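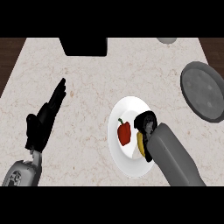 Teaching Two Arms to Clear a Plate: What We Learned From Gathering Our Own Examples
Final report, Ollidcombe robotics project course
August 28, 2025

2 comments 17 shares

When we signed up for this project we pictured ourselves spending most of the summer on the learning part, with the fun graphs and the late nights watching a loss curve go down. As anyone in the course who has tried it could have warned us, most of our time went into making the examples that the learning system would copy. We ended up enjoying that part very much, and since it is also the part that earlier reports on the Bernitz shared drive skip over, we have given it most of the space in this one.

The setup is simple to describe. Everything happens in simulation, on a kitchen counter built in Trusitz, and one of us drives both arms by hand while the program records joint positions, finger positions, and the view from above. A recording starts when the operator presses the pedal and ends when the item has been lifted clear of the plate or when the operator gives up. Both kinds are saved, in separate folders, and we are very glad we did it that way (more on that further down).

By the time we stopped we had 1,469 saved recordings. It sounds like a lot, and it felt like a lot, especially to our wrists!

Our first batch was not very useful, and we think it is worth telling why. We had each developed our own way of driving. One of us came in high and dropped straight down, and the other liked to slide in low from the side and scoop. Both ways are perfectly good, but when we trained on the mixture, the arm would start one approach, seem to change its mind, and drift off somewhere in the middle. We wrote ourselves a short style guide after that, taped it to the desk in the Þorgeirsson lab, and did the whole batch over again.
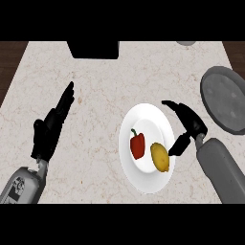 Labeling the moments inside a recording turned out to need as much care as the driving. We split every recording into reach, close, lift, and rest, and for a long while we could not agree on where reach stopped and close began. We argued over single steps of the simulator, going back and forth with the arrow keys. In the end we settled on the fingers themselves. If the right gripper is beside the yellow fruit but still open, with nothing held, the label stays at reach, however close the fingertip has come. Only when the fingers begin to move inward do we switch to close. The left hand, up over bare marble on its own side, gets the label rest, and we record its joints anyway so that the system has examples of a hand staying put. After we made this rule our two sets of labels matched far better, and we stopped having the same conversation every afternoon.

The folder of failed tries was our nicest surprise. We had planned to throw it away. Near the end we used it to train a small checker that guesses whether a grasp is going wrong, and though it is far from perfect, it was a great help in finding recordings we had filed in the wrong place.

There are things we would do differently. We would write the style guide before recording anything at all. We would take more breaks, because our driving got sloppy late in a session and it shows in the data. We would also move the plate around more between recordings, as we got comfortable with a few favorite spots and the trained arm did too. If the course runs again in October, we would be happy to hand over the recordings, the labeling sheet, and the rather worn style guide to whoever picks this up next.

Contact the project course | © 2025 Ollidcombe | Back to top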